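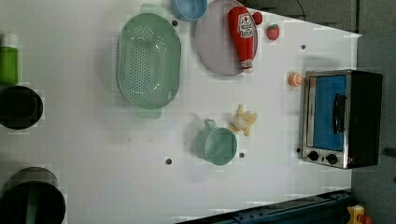
Toaster oven and colander on a white table

Early admission for the Ulleo family screening

The Ulleo theater lists the animated feature Gesik and the Lantern for 26th October. Members are offered admission before the general public. Does this apply to guests on a family pass, and is the short film Tradden part of the same program?
Haziq Majimbun

Family pass holders are admitted with members when the member is present at the door. Guests arriving separately must use the general line. Doors open to members at 10 and to the public at 11. Tradden is shown first and is included in the ticket price. Please note that each pass covers 2 adults, and that children under two do not require a seat.
Gerardo Cabanatuan

I believe the short was moved to November, but I have not confirmed this with the box office. The sequel is also expected there at some point. The voice cast is the same as in the first film, apart from the grandfather.
Villca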